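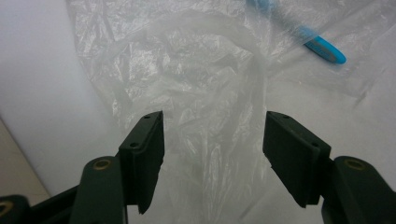 Do those produce saver bags do anything?

dbellamy
My sister swears by the Pluneck bags, the ones that are supposed to keep lettuce fresh twice as long. A box costs me 4 dollars more than plain zip bags. Has anyone here tested them side by side? I don't mean "my spinach seemed fine."

Travotetti
I used them all through August and had no complaints. Cilantro lasted two weeks.

dbellamy
Two weeks compared to what, though? Cilantro in a glass of water does that in my fridge.

sundqvist956
The claim is that the bag soaks up ethylene gas. Okay, but lettuce hardly gives off any. Unless you keep it next to apples I don't see what the bag is supposed to be soaking up. A paper towel in a regular bag takes care of the slime, and slime is what gets my lettuce every time.

Travotetti
So everyone who likes them is imagining it?

sundqvist956
No, I think people who pay extra for a bag also start drying their greens and closing the bag properly. Try it with a cheap one.

bukeo_kitchen
Disagree a little. Mine did help with bananas – broccoli too, maybe. I reuse each one until it tears, so the price doesn't bother me much.

Yiğit Güneş
The box says "up to" on every line. Up to twice as long includes no difference at all. I wrote to ask how they tested it and got a coupon back.

dbellamy
Ha. Was it a good coupon?

Yiğit Güneş
Expired.

dbellamy
Okay, I bought two heads of romaine from the same bin. One goes in a Pluneck bag, one in a store bag with a paper towel, same drawer. Will report back.

sundqvist956
Swap their places every day or the cold spot at the back will decide it for you.

– Darren Bellamy edited the thread title at 9:56 pm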